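How do you teach a robot to tidy a desk?

Hello! My name is Aurelia Egger and I work with robots at Skuvent. Many children write to us and ask how a robot learns. I will try to explain it simply.

Think about how you learned to tie your shoes. Perhaps somebody told you the steps, but words were not enough. Probably a grown-up took your hands and moved them the right way, and you did it again and again. A robot can learn in the same manner.

There are 2 ways to show it. In the first way, a person holds the arm of the robot and pushes it softly along. The robot remembers where its arm went. In the second way, the person does not touch the robot at all. She holds two controllers, and when she moves her left hand, the left arm of the robot moves as well. We call this remote control, or "teleoperation" if you like long words.

We practise a lot inside a computer, in a room that is drawn like in a video game. Our practice room is an office under a sloped roof, and its name is Rustudero. If the robot drops something there, no real thing gets broken. 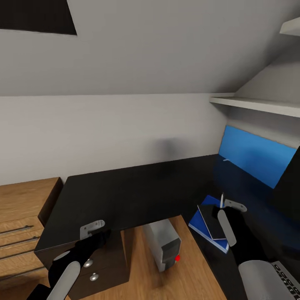

Balthasar asked if that isn't cheating, because a drawn notebook has no weight and a real one does. It is a good question. The computer has to pretend the weight. It works out how heavy each thing should be and how much it should slip, and sometimes it gets this a little wrong.

One full try, from start to finish, is called a demonstration. For one small job we recorded 777 of them. Why so many? Imagine you saw a notebook only once, always in the same spot. Then somebody moves it to a chair, and you don't know what to do! So we change the room between the tries. Things go to another place, and we also look from another side.
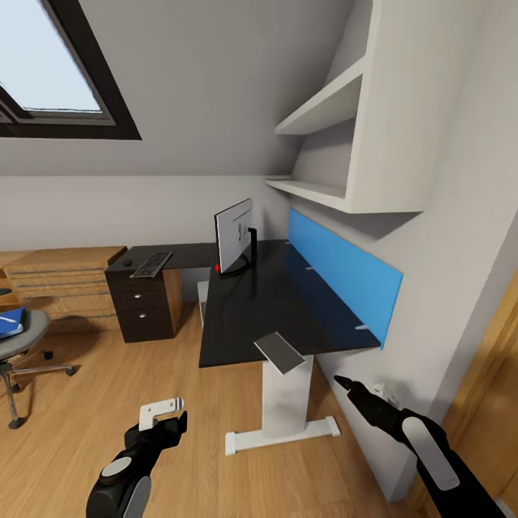
After this the computer studies all the tries together. It looks for what the good ones have in common – when the hand slows down, when the fingers close. Then the robot must try alone, and nobody holds the controllers.

The first time it is often clumsy. My colleague Vicente writes down every mistake, and we record new demonstrations for exactly these parts.

You can play this at home. Ask a friend to close their eyes, and guide their hand to pick up an eraser. Do it 20 times, then let them try without you. Please use nothing sharp or hot!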